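About Trarow

Print this page | E-mail this page

Trarow is a small games studio that makes slow games. We used to say "relaxing", until a reviewer pointed out that he had spent an entire evening failing to dock a canal boat and had not felt relaxed at any stage. So, slow. You won't find anything to shoot in one of our games, although there is a goose in Clondano that a good many players have written to us about in strong terms.

The studio was started by Kwame Adjei and Ayuba Mahama, who met while working on a racing game that shall remain nameless, mainly for legal reasons. Kwame was in charge of the tyres. Ayuba was in charge of the sky. Players went past both at two hundred miles an hour and looked at neither, and over a number of lunches the pair came round to the view that a game might be improved by letting people stop the car and get out.

Our first attempt at this was Ansah, in which you look after a rural railway station with two trains a day. You sweep, you water the tubs, you announce the delay. It was turned down by every publisher who saw it, one of whom wrote back to ask when the zombies arrived. We put it out ourselves and sold almost 1,000 copies in the first year, a figure that looks better if you don't divide it by the hours.

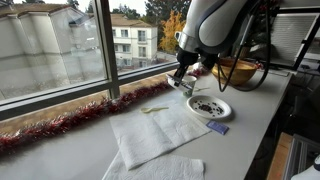
WHAT WE MAKE

Clondano came next and is the one you may have heard of. It's a narrowboat game set on a canal of our own devising, with 16 locks, a great deal of weather and the goose. You carry parcels for people who could perfectly well have used the post. There's no clock and no score, and if you moor up and leave the game running while you have your tea, it carries on quite happily without you. Some players tell us they prefer it that way. We've decided to take that well.

Katel is the game we're working on now. You inherit a repair shop in a hill town and mend what people bring in: radios, umbrellas, a tuba. Each thing comes apart properly and has to go back together, and the customers will talk to you while you do it, or at least stand there and sigh. It was going to be finished last July. Then Ayuba decided that umbrellas ought to behave differently in wind depending on how well you'd mended them, and we lost the autumn to umbrellas. They're very good umbrellas.

Ansah is still on sale too, and still gets the odd update. The most recent fixed a fault that let the stationmaster walk through the ticket office wall. We had three letters asking us to put it back.

HOW WE WORK

We don't do crunch. For anyone who has been spared the term, it's the custom in our trade of making everyone work nights and weekends for months, then giving them a hooded top. We both have the hooded tops. At Trarow the door is locked at half past five, and if a game isn't ready then it comes out later, which you'll have gathered.
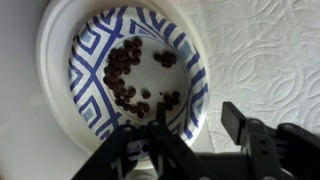 Nor do we sell bits of the game back to you after you've bought it. There are no coins, crates, season passes or special hats. (There is a hat in Clondano, but you find it in a hedge.) We looked into hats at one point, when the roof needed doing, and got as far as a meeting. Kwame drew a hat on the whiteboard. We all looked at it for a while and then went back to work.

Every game goes out to testers well before it's finished, and we try to pick people who don't play many games. Experienced players are useful, but they'll put up with almost anything, having been trained to. Someone who has never held a controller will tell you in under a minute that your menu is silly. Ours was silly for years. We've since had it redrawn with larger lettering, fewer swooshes and a button marked "Go back" that goes back.

We also take some care over getting things right. The locks in Clondano fill at the speed a lock fills. We had a request to make them quicker and we gave it proper thought, and the result is that you can now sit down on the lock beam while you wait.

WORKING WITH US

We aren't hiring at present. When we are, it'll say so on this page, and we'll put the salary in the advert, where you can see it. Please don't send speculative game ideas. We have more of our own than we'll live to finish, and Ayuba has only just been talked out of one about hedge-laying.

Students and teachers are welcome to use footage from our games in talks and coursework without asking. If you'd like one of us to speak to a class, write and ask. Kwame does a talk on tyres that's better than it sounds.

GETTING IN TOUCH

Press copies, bug reports and complaints concerning the goose all go to the same inbox, and one of the two of us reads it. We reply to everything in the end. If your message is about a lost save file, tell us which game and what sort of machine you play it on, and please don't reinstall anything until you've heard from us.

Page last updated 9 May 2021

Print this page | E-mail this page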